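Workshop Tips: House Rules for a Table-Clearing Robot

If you've got a two-armed robot on loan, on order or already bolted together in the shed, welcome! This page collects the rules our group follows when we set one up to do tray work: laying a tray, clearing a tray, moving cups and bowls from one place to another. It's some of the most satisfying stuff you can do with a pair of grippers, and it uses things you've already got in the kitchen cupboard.

Most of what follows came out of the Tuesday sessions at Rurkholm, and the wording was tidied up by Luminița Ghiță, who has the patience for it. Borrow whatever suits your own space. If you work somewhere with its own safety rules (a school, a makerspace, an employer's lab), those come first and ours fill in the gaps.

Before you switch on

Walk right around the table. Check for bags, cables and stools in the places where people will want to stand or step back, and shift them before you start.

Find the stop button and press it. Yes, every session! Then reset it and have a second person press it too. A stop button you have to look for is no good to you, so ours lives on the operator's side at elbow height and it never gets moved to make room for a laptop.

Agree on who is operating. One person has the controls and says so out loud. Anybody else can call a stop at any time, for any reason, and the operator stops first and asks later. We once stopped for a sneeze. Fine by us.

Tie back long hair, roll up floppy sleeves, and tuck lanyards inside your shirt. Grippers love a lanyard.

Marking out the reach

Run each arm slowly to the limit of its movement with nothing on the table, and mark that line on the floor and the tabletop with masking tape. We add 40 centimetres beyond it for people, and that's our standing line. Visitors stay behind it while the arms are powered. The operator does too, unless the arms are stopped and someone else is standing at the button.

Low-tack tape is worth the extra couple of dollars. The cheap stuff leaves a grey, gummy edge on a pale tabletop and you'll be scrubbing it with eucalyptus oil for half an hour.

Choosing what goes on the table

Start with light, unbreakable things. Plastic party cups are terrific for learning, with a nice fat rim and a colour the cameras can pick out easily. Plastic trays with a raised lip are good too. Keep Nan's crockery well out of it until the arms have earned your trust.

Drink cans deserve their own rule. Ours is that a can is either sealed or rinsed and dried, and whoever sets the table says which. A full one and an empty one look the same from across the room but behave completely differently in a gripper. An empty one dents if you squeeze it hard, and a full one will slide straight through a grip that's too gentle.

Don't mix old and new objects partway through a session. If you swap a bowl for a heavier bowl, write it in the log.

Setting the start position

I get a bit evangelical about this part. A good start position is one that another person could rebuild without asking you. Decide what belongs on each tray, write it down, and keep the list taped to the end of the table. Then decide which things are allowed to vary. Can a bowl be upside down? Can the cup and can swap places? Can the tray sit at an angle? All of those are useful variations and I'd encourage every one of them, but choose them on purpose.

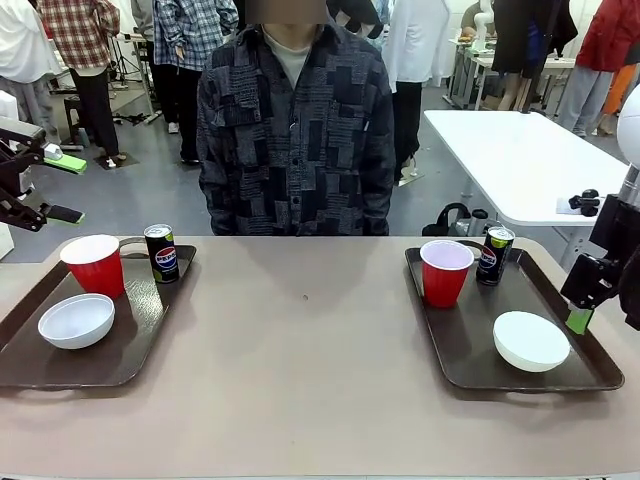
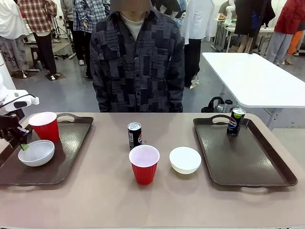
Two brown trays, cups, bowls and cans, with one arm coming in from the side.

Write the start position in words as well as taking a snapshot. "Cup back left, can beside it, bowl in front" takes ten seconds to jot down, and it's much quicker to read than a photo when you're resetting the table for the eighth go. Use left and right from one agreed side. We use the robot's side, and the word ROBOT is written on the tape so guests don't get it backwards.

If an object ends up between trays, leave it there until the run is called finished. The temptation to reach in and nudge a cup along is enormous! Hands off. If it really does need moving, call a stop, wait for the arms to come to rest, move the thing, and mark the run as assisted in the log. An honest log with plenty of assisted runs is far more use than a tidy one.

Where to stand

People naturally drift to the front of the table because that's where the view is. If someone does stand there, they keep their arms down by their sides and stay out of reach of the work. No leaning on the table, no pointing across it, no putting your coffee down "just for a sec".

Bystanders in the background are all right as long as they're behind the standing line. We cap the group at 8 in our room. It's a small room, so work out your own number by seeing how many people can step back at the same time without bumping into each other.

Kids are very welcome at ours, one adult to each child, and they get the best job, which is calling out "reset" when the table is ready.

Speed and grip

Begin at your slowest setting and stay there for at least 4 clean runs before turning anything up. Go up one notch, then run the same start position again. Please don't change the speed and the layout together, or you'll have no idea which one caused the trouble.

Sebastian Husar's method for setting grip strength is the best I've come across. Close the fingers on a cup, lift it just off the table, and look at the rim from above. If the circle has gone oval you're squeezing too hard. Back off until it's round again, then check that it doesn't slip when you tilt it. Works a treat on soft plastic. For bowls, grip across the rim with one finger inside and one out, and go gently.

Wipe the finger pads at the start of each session with a barely damp cloth. Dust and a bit of sugar from a sticky can will change the grip more than you'd believe. Let them dry before you close them on anything.

Keeping the log

A paper exercise book is perfect. One line for each run: time, start position, speed, who was operating, what ended up where, and assisted or not. We filled more than 49 pages between February and the winter break, and I still flip back through them when something goes odd.

Write down near misses as well. An arm that came closer to the tray lip than you liked belongs in the book even if nothing got touched. When the same near miss turns up twice, we stop using that layout until we've had a proper look at the path.

Resetting the table

Stop the arms first. Say "stopped" out loud and wait for someone to answer. Put everything back in the same order each time: trays, then bowls, then cups, then cans. Check the trays are flat on the table and that any handle cut-outs face the way the list says. Wipe up crumbs and drips. Hands clear, step back over the line, and call "reset".

Swap the person doing this job every half hour or so. It's repetitive, and a bored resetter starts cutting corners.

Packing up

Park the arms in their rest position before you power down, never the other way round. On our machine the joints relax when the power goes, and a relaxed arm settles on whatever is underneath it. Clear the tabletop before parking as well, with the arms stopped while you do it.

Wash the cups and bowls in warm soapy water even if they've only held air. They've been handled all afternoon, and clean plastic grips better next time. Stack the cups loosely or you'll be prying them apart at the next session. Label the tub and keep it away from the kitchen, or somebody will take your test bowls on a picnic.

Peel up the tape slowly, at a low angle, and check the table for marks. If the line is staying down until next week, press the ends flat so nobody catches a toe on it.

A few questions we get in the mail

Do the trays have to match? No, but start with a matching pair. Odd trays are a great second month project.

Can I put water in the cups? Once you've had a good long run of dry sessions, sure. A finger's depth at first, a towel under the tray, and every power board up off the floor.

What about two people operating, one for each arm? We've tried it and it's enormous fun, though you need a third person whose only job is the stop button. Use names when you call instructions. "Left a bit" means nothing when there are two left hands in play.

If you've got a house rule of your own, send it in, especially anything to do with cutlery. We're starting on teaspoons next and would love a head start.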